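게임패드와 스틱, 집에서 손보는 요령 (믿을 것과 안 믿을 것)

게임 주변기기 관리법이라고 돌아다니는 글의 절반은 뭘 팔려고 쓴 글이고, 나머지 절반은 그 글을 베낀 것 같다. 나도 몇 년을 따라 해 봤는데 남은 건 쓰다 만 세정제 몇 통뿐이다. 그래서 직접 해 보고 쓸 만했던 것만 적는다. 효과를 장담하지는 않는다.

보관 칸부터 나눈다

케이블, 여분 버튼, 레버 볼을 한 상자에 몰아넣으면 대회 전날 밤에 꼭 후회한다. 전용 수납함은 권하지 않는다. Muvdale에서 나온 '게이머용' 정리함을 써 봤는데 칸막이가 자꾸 빠졌다. 칸 크기가 일정하고 속이 보이는 것이면 문구용이든 주방용이든 상관없다. 한 칸에 한 종류, 이것만 지키면 된다.

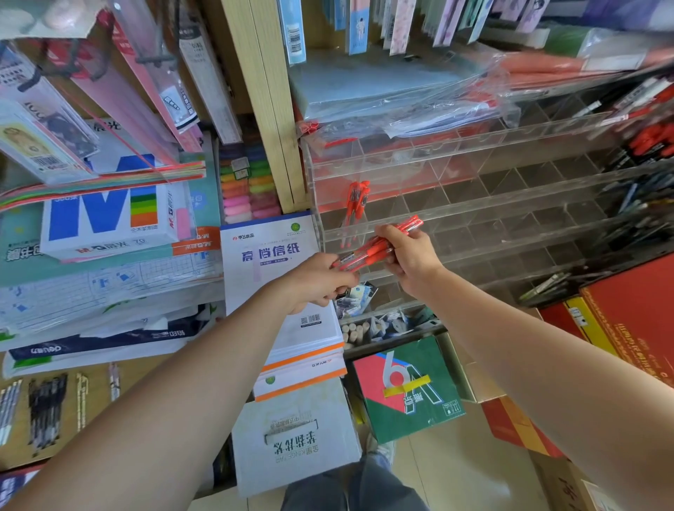
케이블에는 이름을 붙인다

USB 케이블은 겉만 봐서는 충전 전용인지 데이터까지 되는 건지 모른다. 종이테이프에 유성펜으로 '충전', '스틱', '패드 2P'라고 써서 양 끝에 붙인다. 라벨 프린터가 있으면 좋겠지만 없어도 아쉬울 일이 없다. 색깔 스티커로 구분하라는 조언도 많은데, 석 달 지나면 초록이 뭐였는지 기억 안 난다. 글자로 써라.

펜은 굵은 것 하나, 가는 것 하나면 된다. 1,000원짜리와 4,000원짜리를 나란히 써 봤지만 종이테이프 위에서는 구분이 안 갔다.
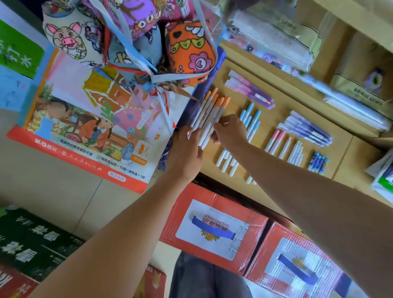 주황색 뚜껑이 달린 흰색 펜 묶음

버튼 청소, 물티슈는 글쎄

"물티슈로 닦으면 새것처럼 된다"는 말은 반만 맞다. 겉면 손때는 지워지는데 버튼 틈에 낀 때는 오히려 안으로 밀려 들어간다. 순서는 이렇다.

1. 전원을 끄고 케이블을 뽑는다. 건전지를 쓰는 패드는 건전지도 뺀다.
2. 마른 칫솔로 틈을 턴다. 패드를 뒤집어 들고 턴다.
3. 면봉에 소독용 알코올을 조금만 묻혀 버튼 둘레를 돌린다. 인쇄된 글자나 고무 코팅에는 대지 않는다.
4. 뚜껑을 열어 둔 상태로 말린다고 헤어드라이어를 대지 않는다. 그냥 둔다.

접점부활제는 최후의 수단이다. Orlando Zapata라는 사람이 게시판에 올린 '한 번만 뿌리면 쏠림 해결' 글을 보고 따라 했다가, 일주일 뒤에 똑같이 쏠렸다. 뿌리기 전에 본체 설정에서 데드존부터 조절해 보는 게 낫다.

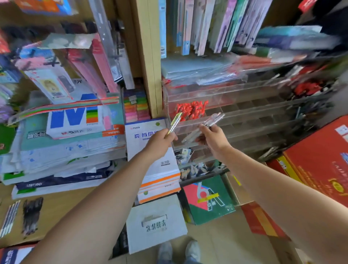 칸칸이 나뉜 투명 아크릴 정리함 앞, 양손에 펜 한 자루씩

분해는 사진을 찍으면서

아케이드 스틱 바닥판을 열 때 나사 위치를 외울 자신이 있다면 그 자신을 의심해 보는 게 좋다. 배선은 풀기 전에 한 장, 푼 다음에 한 장 찍는다. 나사는 종이에 스틱 모양을 대충 그려 놓고 제자리에 꽂아 둔다. 자석 매트도 써 봤는데 길이가 다른 나사가 한데 엉겨 붙어서 결국 종이로 돌아왔다.

버튼 수명이 몇 번이라는 광고 문구도 나는 안 본다. 집에서 세어 볼 방법이 없다. 누를 때 소리가 달라졌거나 두 번씩 입력되면 그때 갈면 된다. Jomwood 버튼과 이름 없는 버튼을 한 스틱에 섞어 끼운 지 꽤 됐는데 아직 둘 다 멀쩡하다. 그렇다고 싼 게 다 괜찮다는 얘기는 아니고, 내 것이 운 좋게 그런 걸 수도 있다.

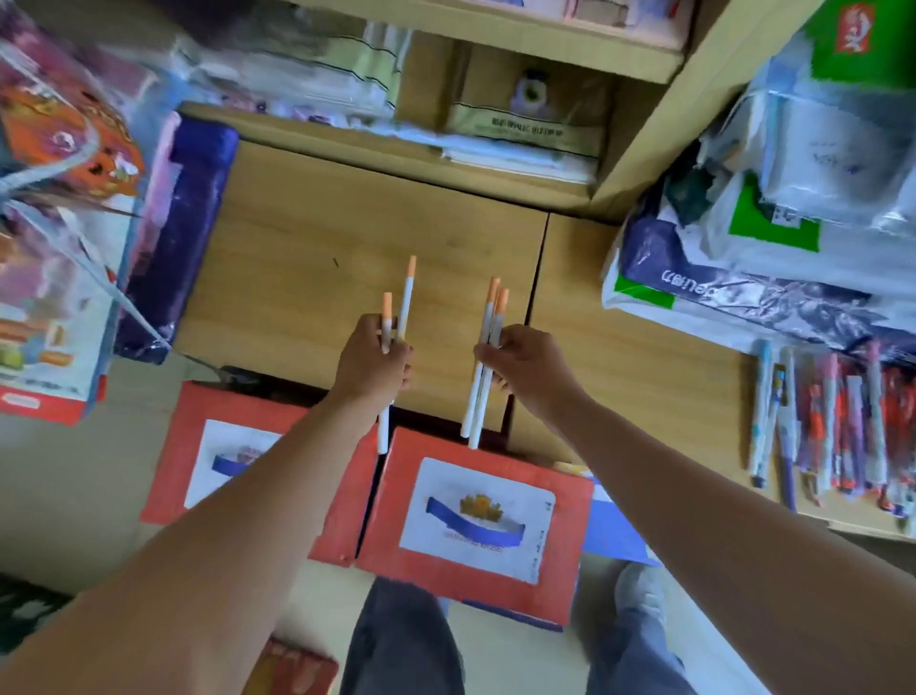
끝이 연한 주황색인 흰 막대, 양손에 나눠 쥔 모습

사지 않아도 되는 것

Plodness 손목 받침대: 수건을 접어서 받쳐도 나는 차이를 못 느꼈다.
썸스틱 캡: 손에 땀이 많으면 모를까, 두 번 끼우고 서랍행.
먼지 방지 커버: 안 입는 티셔츠로 덮는다. 보기엔 별로다.
'게이밍' 글자가 붙은 극세사 천: 안경 닦는 천을 쓴다.

댓글로 Wanda Kapoor 님이 실리카겔을 보관함에 넣으면 어떠냐고 물었는데, 장마철에 넣어 봤지만 넣은 칸과 안 넣은 칸이 눈으로는 똑같았다. 과자 봉지에서 나온 게 있으면 넣고, 돈 주고 살 것까지는 없다고 본다. 레버 윤활은 아직 시험 중이라 다음에 따로 쓴다.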